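So I finally made it to the open day at Povavness, and I have to tell you about the student robotics part because I spent way longer in there than I planned (two hours gone, and I'd only paid for 2 on the parking!). My cousin's daughter is thinking of applying for September, so really I was along as the driver. She went off to hear about housing and I followed the signs for Plondever, the name the students gave their gripper project.

The club has 20 members this year and they all seemed to be talking at once. Iida Tikkanen was running the demo corner and let me have a go with one of the hand-held grippers. You squeeze, the fingers close, and whatever you do with it gets recorded so a robot arm can learn from it later. Sounds easy. I chased a sponge across the table for ages while a boy who couldn't have been more than eight waited very politely behind me.

What I liked best was how much they talked about the stuff that had gone wrong. They had a whole tray of old fingers out, cracked ones and bendy ones, and one set that Iida said was fine with boxes and hopeless with anything round. The new ones came off the printer in the Wojcik building, and there's a waiting list for that printer, so everyone is nice to whoever has the key. They're aiming for 700 recordings before the Timano contest and they do a lot of them out in ordinary places, on real tables with people's lunch still on them — cafés are a favorite, for obvious reasons.

I asked if bottles were hard. Tall ones are, apparently, if you grab too high and the weight swings. Low down near the base is better, and you go slow. I tried it and tipped mine right over, but my second go was decent!

If you're going next time, take the 42 bus and skip the parking lot altogether. Eat before you get there too, the line for sandwiches was out the door. We got home late, full of leaflets, and she's already started on her application.
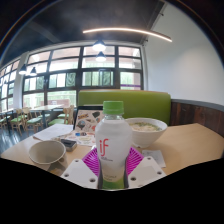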